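Week two of collecting examples for the Uvley project. I promised some people I would write down how it goes, so this is a small thread.

The task for this part is cloth on a table. You take the cloth with one gripper, you wipe, you put it back, you start again. The target is 300 good examples before we train anything.

A good example means: the cloth is seen from start to end, no long pause, and both hands begin open. Dace Priedītis wrote these rules and she is strict with them. I was annoyed on Tuesday, now I agree with her.
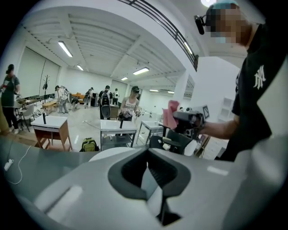

My biggest mistake in the first days was to be too perfect. I made the same nice wipe again and again, same speed, same corner. Kofi Darko looked at my recordings and said the model will learn one wipe and panic at everything else.

So now I change things on purpose. I start from another side, I fold the cloth badly, I crumple it. If I miss a grasp, I try again and keep recording – the recovery is useful too.
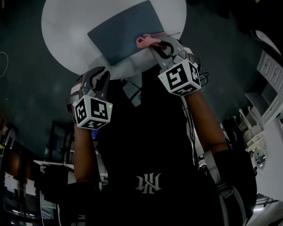

Two hands are much harder than one. My right hand wants to do all the work and the left one sleeps. We had to throw out 8 examples in one afternoon for this.

Also, you must go slower than you think. When I move at my normal kitchen speed, the tracking jumps and the example is lost. Kofi counts in his head while he moves. I tried it and I only forget what I am doing.

We name every recording right after it is made. Before, we did it in the evening, and by then it was impossible to remember which one had the bad start.

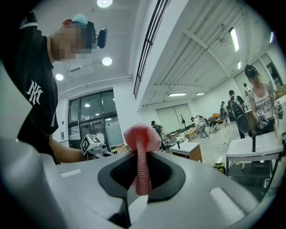 Soft things are the difficult ones for me. A box has the same shape every time you let it go. A cloth or something knitted has a new shape after every touch, so you cannot copy your last try.

Sessions are two hours, then a real break. After that my wrists get lazy and I can see it later in the data.

Next week we check the first set with Plerix, the small tool we use for sorting. If there is interest I will write how many examples survive. I hope for roughly two thirds – Dace says less.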